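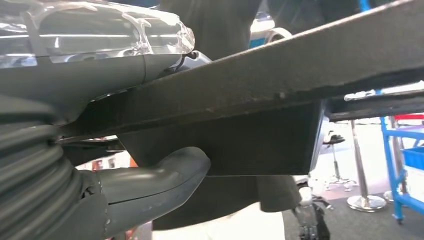 Is the Skultex gripper kit ready to be bought for all three sites?
It is ready for one site. We recommend buying for Rudholm now and holding the other two orders until the spare parts question is settled.

Progress report on the Skultex kit trial
Date: 03/01/2022
Prepared for the equipment fund by the Rudholm workshop team

Where we are
The trial has reached the end of its second stage. The kit was fitted to the arm in the autumn and has been handling long and awkward parts since then, as set out in the plan you approved. By the end of the stage we had logged 3,171 lifts. Of these, 38 ended in a dropped or badly held part and 511 needed a second attempt before the grip was good enough to move.

The second attempts are the main cost. Each one adds a few seconds, and on a long run they push the arm behind the bench. Most came from parts with an uneven surface, where the fingers closed but the wrist camera could not settle on an edge. Akbari, who supplied the control software, sent an update late in the stage. It has cut the number of retries on flat stock. We have not yet seen the same change on rough stock and would like another month of figures before saying more.

What the kit does well
Changing the fingers takes one person and one tool. The printed guide is clear, apart from the page on cable routing, which shows an older model. The gripper has held its settings between shifts without being set up again, and staff who had not used an arm before were working with it after a morning's training.

Long parts are handled better than we expected from the sales sheet. The gripper needs to be close to the balance point, and we now mark this on the part by hand. Skultex say a later version of the software will find it without a mark, but they have given no date.

What needs attention
Spare fingers took 34 days to arrive. The supplier blamed shipping. We had one used set in reserve and lost no working time, but a second breakage would have stopped the trial. We have asked Skultex for a stock agreement in writing and are waiting for their reply.

The service contract on offer covers faults in the gripper and leaves out the arm joint covers and all cables. Bosturow have quoted for these separately. Their price is fair — the trouble is that a fault could then sit between two firms, each waiting for the other to look at it first.

Spending
Spending is within the sum agreed for the stage. The extra training session came out of the travel line, as most supplier meetings were held by phone. No further money is asked for in this report.

Next stage
In January we will run the rough stock again with the new software and keep the same log sheet, so that the two sets of figures can be compared. We will also try the kit with the heavier fingers, which were delivered but not fitted in time for this stage. The order for the other two sites stays on hold until Skultex answer on spares. If the answer is no, we will ask Bosturow to quote for holding a set of fingers at Rudholm.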